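Handheld gripper demonstration

Handheld gripper demonstration is a method of showing a robot a manual task without the robot being present. A person performs the task while holding a pair of jaws similar to those of the intended machine, and a camera on the tool records each movement. It is one of several forms of learning from demonstration, alongside kinesthetic teaching, in which the arm itself is guided by hand, and teleoperation.

The method is common for household work involving cloth. Bedding is considered difficult because it has no fixed shape and one layer can hide another. Demonstrators usually work with 2 tools, one in each hand, and grasp the cloth by a fold or corner.

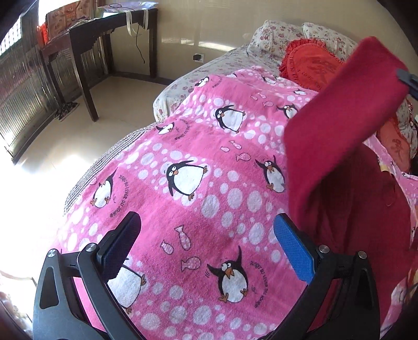 Page last changed: January, 16:20

A blanket with a printed face and a plain reverse, such as the penguin-patterned fleece turned back at one side on a bed, gives a learning system a clear visual cue to which side is up. Plain cloth offers less information — edges and seams must then serve instead.

The Havidine collection, assembled under Sunita Rastogi, contains some 1,000 demonstrations of bed making and folding, of which 500 were recorded in private homes. Valquíria Godoy later compared the method with teleoperation on the Khaemba arm. She reported that handheld recording was faster, but that certain wrist motions could not be reproduced by the machine.

See also: Kinesthetic teaching; Teleoperation; Cloth manipulation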